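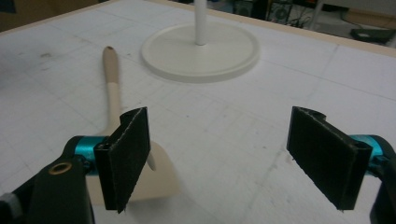
You should have to count the pieces before you donate the thing, a reader wrote to me in June, and anyone too lazy to count should put it in the bin. This was in response to a throwaway line of mine about buying jigsaws from op shops, and I've been arguing with her in my head ever since, mostly in the shower.

I can see where she's coming from. She'd spent a fortnight on a harbour scene and got to the end with a hole in the lighthouse. I've had the hole in the lighthouse. Mine was a hole in a Clydesdale, right where the eye should have been, and my whole family thought it was hilarious and I went outside and swept the patio for a bit.

But count them? All 1000? Have you ever tried it? I gave it a go last winter with a Clellen puzzle I'd finished with, a street market in the rain, a good one, lots of umbrellas. I did it in piles of ten, then lost track of whether I'd done the pile near my elbow, then the phone rang. I got to the end with 27 too many. So either Clellen are the most generous puzzle makers in the world or I can't count, and I know which one my old maths teacher would go for.

I packed it up and took it to the op shop in Gresthorpe with a bit of masking tape on the lid that said 'all there when I did it', and that's my position on the whole business, really. Do the puzzle, write on the lid, hand it on. If there are bits missing, write that on the lid too, and say where. 'No eye on horse' would have saved me a lot of patio.

What I can't get behind is the bin. A jigsaw with a piece gone is still nearly all jigsaw! You get the edges, you get the sorting, you get the lovely long stretch in the middle when the kettle's been on twice and you've stopped hearing the telly. The last piece takes a second to put in. I've never understood why that one second is supposed to be the prize and the three weeks before it are supposed to be the cost.

I know plenty of people feel differently. My sister won't touch a second-hand one at all. She orders hers new, and shrink-wrapped, and when she's done one she glues it to a board, and I've told her what I think of that (she's got a cottage garden in her hallway now that's going yellow down one side). A glued puzzle has been taken out of circulation. It's a poster with cracks in it. Somebody's mum in Gresthorpe could be having a ripper of a time with that cottage garden.

And then there's the money. New ones have got dear. I don't begrudge the makers a living, but at the prices I've seen lately I'd want it to do itself. The op shop charges me $2 and doesn't seem bothered whether it's a Clellen or one of those floppy ones that come free with something. I'd pay a bit more, to be fair to them, but please don't pass that on.

For a while I tried Jurnent, the swapping site, after a friend kept on at me about it. You list what you've got, somebody else lists what they've got, you post them to each other. It's a decent idea and the people on it are nice enough, but you're supposed to grade your puzzle, and that's where it loses me. There's a whole scale. Box corners come into it. I had a message asking if a covered bridge I'd listed had come from a smoke-free home and whether any of the knobs were 'soft'. Some of the knobs were soft. It was older than my car. I ended up sending it with an apology note, and what came back to me was a perfect, crisp, hardly touched picture of jellybeans, which I hated from start to finish.

That's what grading gets you, I reckon. Everybody hangs on to the good worn ones because they're too scruffy to list, and what goes round and round in the post is jellybeans.

The best arrangement I've come across is the shelf at the back of the Gajewski, the little guesthouse up past the reservoir where we stay when we can get away. No labels, no grades, no rules pinned up. Half the boxes are held together with rubber bands and one's in a bread bag with the picture cut off the lid and shoved in the front. You take one, you have a go, you leave it in better nick than you found it if you can manage it. The last time we were up there somebody had cut a missing bit of sky out of a cereal box and coloured it in with blue biro. It was terrible. It fitted, though, and I was so pleased when I came across it in the pile that I yelled out and woke my husband.

I told the reader about the biro piece when I wrote back. She said it would drive her up the wall. She also said, and I thought this was fair enough, that she works long hours and gets through two puzzles a year, and if one of the 2 is a dud then that's half her puzzling gone. I hadn't looked at it like that. I get through a lot more than that, and a hole doesn't hurt as much when there's another box waiting on top of the wardrobe.

So I'll give her this much. If you know there's a piece missing and you donate it with nothing on the lid, you're a rotter. If the dog ate part of it and you saw the dog eat it, say so. I'd even go as far as checking under the couch before you tape it up, and down the side of the armchair, and in the cuffs of your trousers, where I once found most of a duck.

Counting, no. I'm not doing it again, and I'm not going to ask the ladies at the op shop to do it either, when they've got all those bags of jumpers to get through. Bring your masking tape and a pen. And if anyone up Gresthorpe way has bought the street market with the umbrellas, I'd love to know about those 27.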